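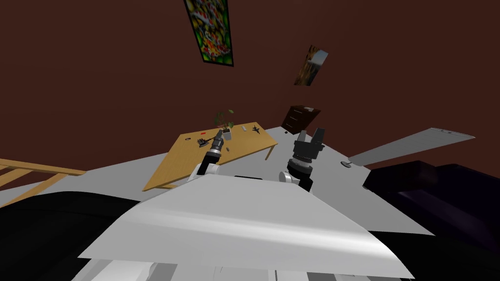
Two black grippers and a small potted plant

Griven Wireless Gamepad

Filed under: Controllers & Pads > PC and handheld

Griven is the pad we kept reaching for while we were supposed to be testing other ones. It's a full-size wireless controller for PC and most handhelds, made for people who play fighting games one night and long, slow role-playing games the next, and it does both really well.

The directional pad is the big story. Collska built it as one floating disc with a firm center pivot, so quarter circles roll out clean and you still get a proper straight up when you want one. Bendik Vik, who drew the shell, has been playing fighters on pads since he was a kid and went through 15 versions of that disc before he was happy (the rest of us would have stopped at number 8, and he was right to keep going!).

The sticks use magnetic sensors, so there are no contact pads to wear down. Out of the box the dead zone is set low. If your older games feel twitchy, hold the menu button and tap left to step it up.
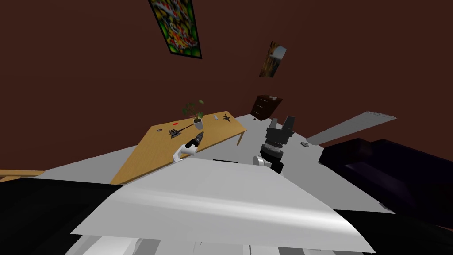

Battery life is great too. With rumble on medium we get roughly 614 minutes of play, and more if you turn the light off. It charges over USB-C and you can keep playing while it's plugged in.

There are 3 profile slots stored on the pad itself, so your button layout comes with you when you move to a friend's machine. The two back buttons can copy anything on the front. I keep mine on jump and reload and can't go back now.

In the box: gamepad, wireless receiver, braided cable, spare stick caps (one tall pair, one domed pair), quick start card.

Good to know: the headphone jack only works over the cable or the receiver. Bluetooth mode is for play only. The January firmware fixed the slow wake-up some of you wrote in about, so please update before your first session.

Colors: slate, cream, moss. Moss is back in stock and looks even better than the first run.

Related items
Moreira Arcade Stick
Sorna Charging Dock
Griven Stick Cap Set
Moreira Carry Case, Large

Contact | Shipping & Returns | © Collska | Back to top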